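Two-arm bench, pre-run checklist with my comments
Hevon shared workshop, bay 2. Updated March 2019

I wrote the first version of this for myself, and then Callum Whiteley started using it for his own runs and asked what half of it meant, so now it has comments (sorry, they got long). Go top to bottom and don't power anything until you hit item 4.

1. Table clamps tight, no wobble when you lean on it
OK. I lean on it pretty hard. The arms swing faster than you'd think!

2. Cables hang free, nothing pinched, nothing wrapped around a joint
OK, with a grumble. Turn each wrist by hand, all the way both directions, and watch the slack the whole time.

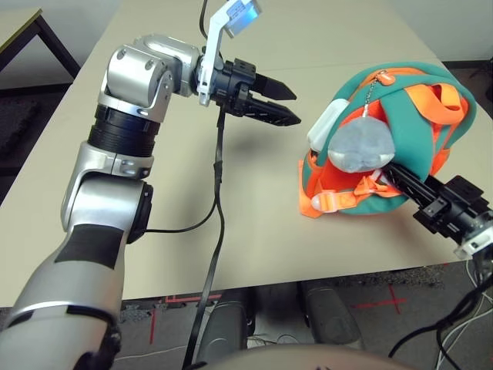 I still want a proper strain relief on the gripper cables. Kaufmann clips are on my list, and until they show up please look at the connectors every single time, even if you ran the bench an hour ago.

3. Floor clear, red tape marks still stuck down
OK. One corner keeps peeling near the walkway. Press it flat with your shoe, and if it won't stay, replace the whole strip (the roll is in the Erby drawer).

4. E-stop tested before the arms go live
OK. Press it, try to jog, make sure nothing moves, then release. Both arms, please, one at a time. I skipped the second one back in July and felt pretty dumb about it later.

5. Finger pads clean, screws snug
OK. Wipe the pads with a dry cloth and put a hex key on the gripper screws. Snug is plenty, don't crank on them.
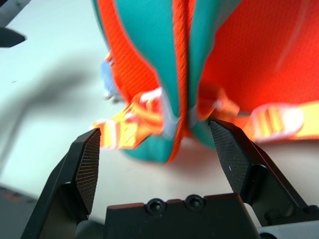

Item 5: fingers open, grip pads and both body screws in view.

6. Speed limit set for soft items
OK. I run bags at 30 percent. Fabric is sneaky, it lets a finger slide in under a strap and then it won't let go, and the arm will happily keep pulling. If you're using the Comum controller, check that the limit survived the restart, because mine went back to full speed once.

7. Arms can both reach the item without crossing
NEEDS WORK. I do a slow dry pass first with my hand on the stop. 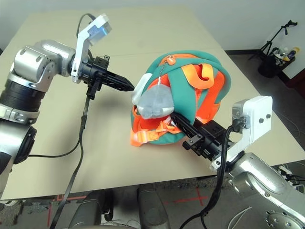 My rule for now is that one arm holds still while the other one moves. It's slow, and Callum complains, but I haven't written a collision check I trust yet and I'd like to keep both grippers in one piece.

8. Loose straps and dangly bits checked
OK. Chains, zipper pulls, anything that could loop over a finger. Decide what you'll do if it snags: stop, open the gripper, back out by hand.
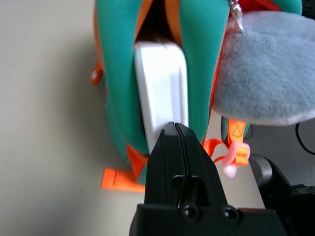

For hard things in a pocket I also drop the grip force a couple of notches. Shiny plastic slips, and the temptation is to squeeze more, but then it shoots out sideways.

9. Run timer set
OK. 600 seconds and then a break, arms parked, go stretch your legs.

10. Shutdown
Park, E-stop in, power off at the wall, initials on the sheet.

Still open: strain relief, tape corner, collision check. If you fix one of these, cross it out and tell me!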